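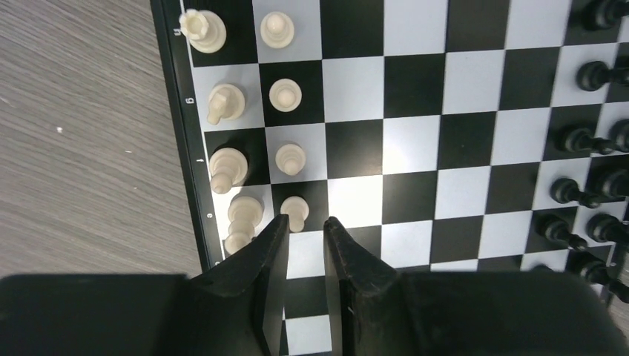
Figure 1. The board from a wrist camera, with the fingers at the near side. The small letters on the border can be read at this distance.

4. Planning the purchase

4.1 What the budget had to cover

The Toserel budget was set before the tasks were fully chosen, and most of the trouble described in this section follows from that order of events. The call asked for a single figure under the heading of equipment. We gave one, based on the list price of two arms, a control computer and a bench. The sum was approved without change. When the detailed order was drawn up it had 17 lines, and the arms took up only two of them.

We report the planning here in more detail than is usual because small groups often ask for it and published work seldom gives it. Prices for the arms themselves are left out, as they were agreed under terms that do not allow us to share them. Everything bought outside that agreement is treated openly.

Board games were picked as the first family of tasks for a cost reason. A chess set is cheap, easy to replace and comes with its own marking system. The squares are all the same size, the border carries letters and numbers, and a start position can be checked by eye against any rule book. Tasks built around kitchen goods or workshop parts would have needed made-to-order fixtures, each with its own drawing and lead time. Cloths, small boxes and tins were added on the same grounds. Any of them can be bought again from an ordinary shop if the first one is lost or damaged.

A chess piece does, however, make demands on the gripper that a box does not. It has a narrow neck, a wide foot and close neighbours. The choice of fingers was therefore tied to the choice of task. We had first planned to use the fingers supplied with the arms and to put off any other pair until the second year. After working through the spacing between pieces on a full back rank, we moved a spare pair of fingers into the first order and put back the purchase of a second computer.

4.2 One arm or two

The largest single choice was whether to buy one arm or two. A second arm more than doubles some costs, as it also brings a wider mount, another set of cables, another wrist camera and a larger enclosure. It adds less than double to others. The same control computer can serve both, the same safety review covers both, and the staff time needed to learn the software is spent only once.

We compared three plans. The first was a single arm with money held back for a later upgrade. The second was two arms from Gandano on a shared mount. The third was one arm from Gandano and one older unit from Yule, which had been offered at a lower price by another department. The third plan looked best on paper until support was counted. Two makers would have meant two service agreements, two sets of spare parts and two ways of reporting a fault. It would also have meant keeping two versions of the control code in step, a job that none of the staff on the project had time set aside for.

The second plan was chosen. Both arms share a mount at the front of the work surface, so that the two bases stay in a fixed relation to each other and only one set of measurements has to be kept. The walls of the enclosure were bought at the same time and in a plain light colour, which cost no more than any other finish. 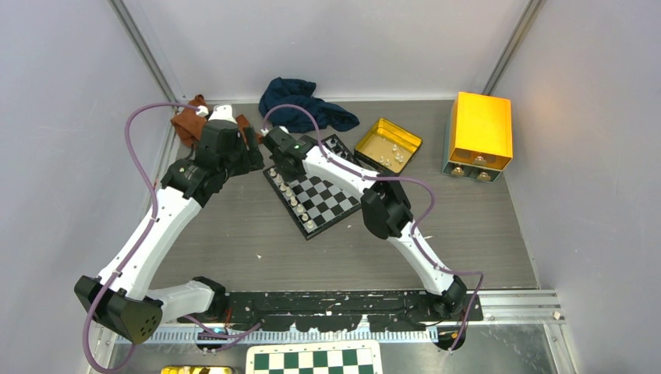 A written comment on our draft plan held that the second arm was hard to defend for work on a chessboard, where one arm can reach every square and the players take turns in any case. The same comment asked whether the money would be better spent on a full set of spares and a longer support period for a single arm.

We took this seriously, and for chess alone it is a fair point. The reply we gave was that chess was only one of the tasks in the plan. Folding a cloth, holding a box steady while something is taken out of it, and passing an object from one side of the surface to the other all call for two arms. Buying the second arm later would also have meant taking the first off its mount, fitting a wider one and repeating the calibration. Gandano quoted for that route as well. The later upgrade came out dearer than the two-arm order even before any rise in list price was allowed for.

The comment did lead to one change. We had planned no spare joints at all. The revised order included one spare wrist unit, which fits either arm. This is an advantage of buying a matched pair that we had not put in the first version of the case.

4.3 Items left out of the first estimate

Table-top goods were entered in the first estimate as a single line with no sum against it. This was a mistake. The objects used in the tasks, together with storage for them, came to 682 pounds by the close of the first order. That is small beside the price of an arm, but it had to be found from the consumables budget, which was meant to last the whole project.

Part of that sum went on duplicates. We now advise buying every task object at least twice from the start. Chess sets vary between batches, and a maker may change the weight or the width of the foot without changing the name on the box. If a model has been trained on one set, a near match may not be good enough for a fair repeat of the test. The same holds for boards, where the finish matters as well as the size. A glossy surface returns bright patches under overhead light. We had bought lights before boards, and would now do it the other way round or order both together.

Cables were a second gap. The estimate allowed for the lengths supplied with the arms. These lengths suit an arm that stays near its rest position, but each arm in our tasks has to reach across the surface and turn its wrist, so the cable needs enough slack to follow it. Too much slack brings the cable into the view of the fixed camera or lets it brush the objects. We bought longer cables and then clips to hold them, in two separate orders with two delivery charges.

The third gap was the mount. It was priced as a plain bar. The final form needed rails, brackets and fixings to join it to the bench, and these were charged as separate items.

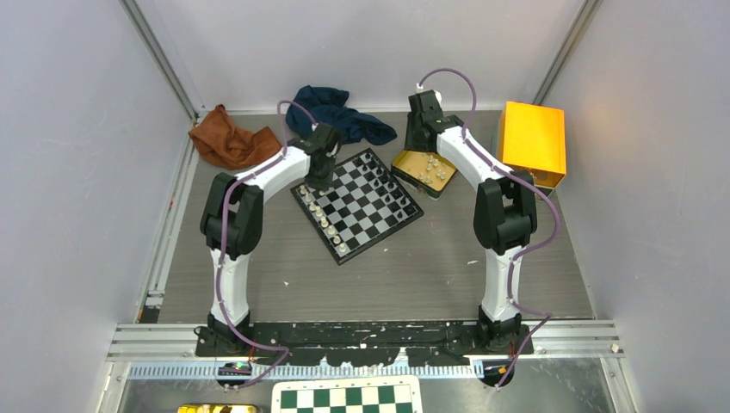
Figure 2. Both arms on the shared mount, reaching over the board. The tin of light-coloured pieces is to the right of the board and the two cloths are at the back.

Space was the fourth. The floor plan sent with the quotation showed the reach of the arms and nothing else. In use, the objects that are not part of the current task also need somewhere to go. Keeping them on the work surface saves time between tasks and gives a more varied background for the recordings, but it takes up room that the plan treats as free. We suggest drawing the floor plan with the arms at full reach and the stored objects in place before the size of the enclosure is agreed. A larger enclosure ordered at the start costs little more. A second one ordered later costs the full price again, as the supplier will not take back cut panels.

4.4 Quotations and timing

Quotations from Gandano were valid for 90 days. Our own approval process took longer than this, and the first quotation lapsed before the order could be signed. The second was higher. The rise was met by dropping the Jesby tool changer, an add-on that lets an arm swap one gripper for another without help. The tool changer had been listed as desirable and no first-year task depended on it, so the loss was easy to accept. Had every line been marked as necessary, we would have had to go back for a fresh decision.

For this reason we now mark each line in one of three ways: needed for the first task, needed by the end of the first year, or useful. The marking is done before prices are known. When it was done afterwards, in an early trial of the method, dear items tended to drift down the list and cheap ones tended to drift up, whatever their use.

Delivery was the other matter of timing. The arms arrived in December and the mount in the following month. Nothing could be tested in between, but the support period for the arms had already begun. Later orders ask for support to start on the day of installation. Gandano agreed to this without a charge, and it seems likely that it would have agreed the first time if we had asked.

4.5 Staff time as a cost

Staff time was left out of the equipment budget, as the rules of the call required. It is still part of what the equipment costs. Unpacking, fixing and first calibration took 46 hours of paid time. Later work was harder to measure, as it was mixed in with recording.

Resetting the objects is the largest part of it. 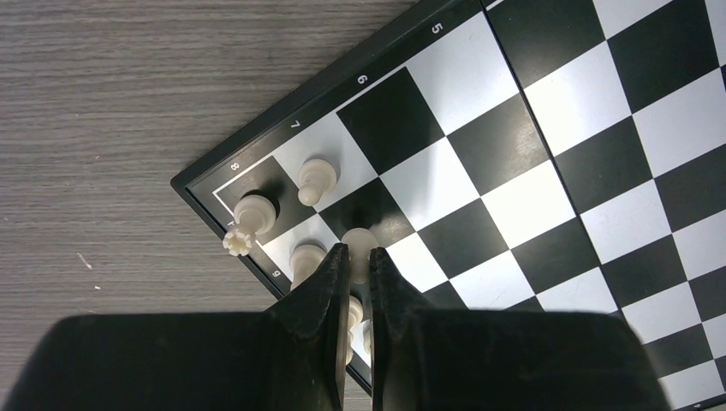
A task that moves a single pawn is quick to set up again, while one that starts from a full board is not, and the difference carries straight through to the number of recordings that can be made in a day. When we planned the first year we assumed the same reset time for every task. The plan was out by a wide margin for the chess tasks and close for the cloth and box tasks, where the start position can be looser.

Two small purchases help with this. An open tin for pieces that are out of play keeps them within reach. A second board, kept beside the work area, allows pieces to be sorted while the arms are in use. Both can be had for less than the price of an hour of staff time, and neither was in our first estimate.

Cleaning and wear should be allowed for as well. Finger surfaces pick up scuffs, and a change in the surface may change the way a smooth piece is held. We set aside money for one new pair of fingers per arm per year. We have no long record to support that rate, and it will be looked at again when the second-year budget is drawn up. The tool changer will be priced again at the same time, with the spare wrist unit kept on the list whether or not the first has been used.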